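Home News Business Local Opinion Subscribe

Brunet to end paper shipping labels at Wendumer depot in October 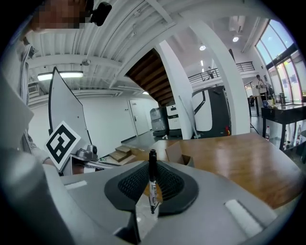 Niamh Egan told the depot's customer meeting on Friday that small shippers had been given too little time to change their software, and that a single missed field in the new form would hold a parcel overnight. She asked for the old counter forms to stay in use through the end of the year.

Brunet, the regional parcel carrier, has declined that request. From October the Wendumer depot will accept only parcels registered in advance through Mindport, the booking system already used at the company's other sites. Handwritten addresses will still be allowed on the carton as a backup, but they will not be read at intake. Sorting will depend on a printed code.

The depot handled 3,933 counter parcels last quarter, according to figures given out at the meeting. Each one was keyed in by hand from a paper form. Operations manager Wiebke Voß said the average entry took 4 minutes, compared with 2 for a parcel booked ahead, and that most misrouted items were traced to postal codes copied incorrectly at the counter.

Under the new rules, a booking must include outside dimensions, gross weight, a contents category and a daytime phone number for the recipient. Weight is checked on the intake scale. If the reading differs from the booked weight by more than 200 grams, the parcel is set aside and the sender is notified by text message. There is no fee for the first correction on an account.

Senders without a printer can show the booking code on a phone and have the label printed at the counter. The code expires at midnight on the day after booking. Reused cartons are accepted if old barcodes are removed or fully covered.

Accounts opened under the former Hirnura contract will be moved over with their address books, but saved package sizes will not carry across and must be entered again. Counter hours are unchanged.

Share 14 Comments 6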